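Night Count at Drusaten
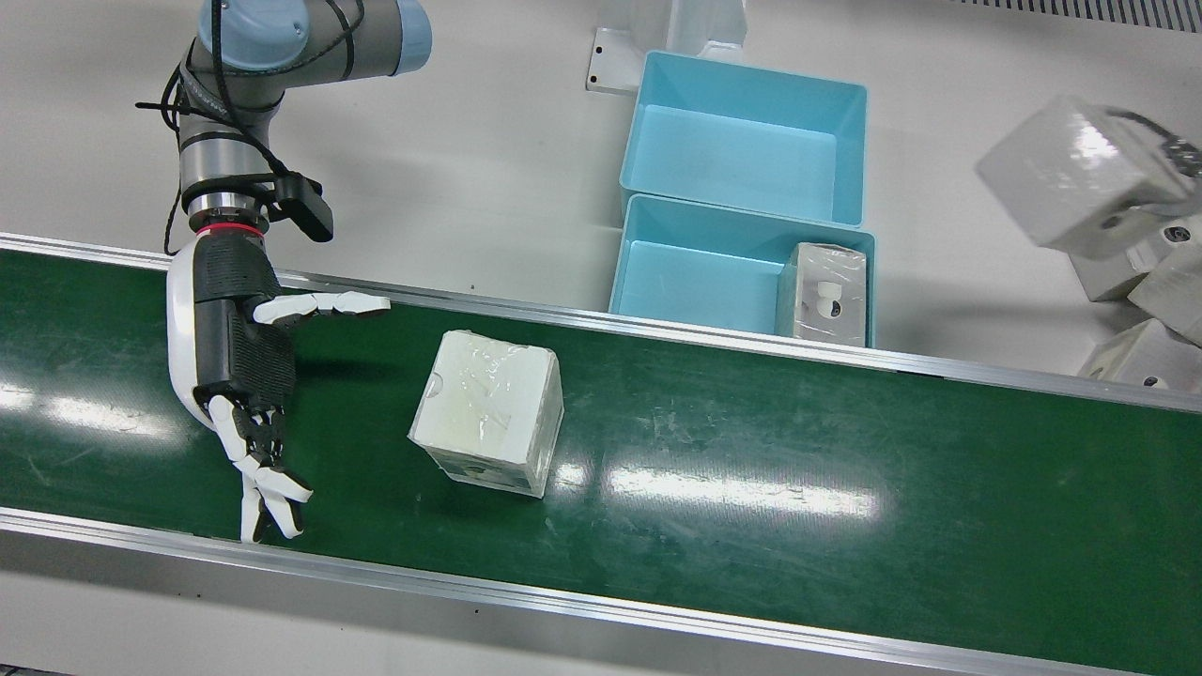
The right hand at the belt, with a wrapped box still to be picked.

The target was 44 good examples before the end of the shift. By 2 a.m. she had 15.

She wore the gloves and the hand on the far side of the glass did what her hand did, a little late. Reach, close, lift, set down in a blue bin. Then she pressed the pedal with her left foot and said "keep" or "drop," and the system wrote it down.

The plastic wrap was the trouble. It slid. A box would start up fine and then turn in the fingers, and she would have to say "drop" and begin again. Preson, the company that paid for the data, wanted only clean picks. Grabowska, the agency that paid her, counted the hours and left the rest alone.

The model was called Giver. It had trained on last week's picks, and at 3 they let it try 5 boxes on its own. She took off the gloves and sat back with her coffee.

It went down to the first box, stopped above it, and tipped its wrist to the left before closing. She watched it do the same on the second box, and the third.

She had a bad wrist, broken in September two years before, and she tipped it like that to keep it from hurting. She had never mentioned it on the form.

The supervisor's voice came over the speaker and asked whether the tilt was needed.

"No," she said. "It can pick them up straight."

"Should we take those out?"

She looked at the list of picks on the screen, all marked "keep."

"Let me do some more first," she said, and put the gloves back on.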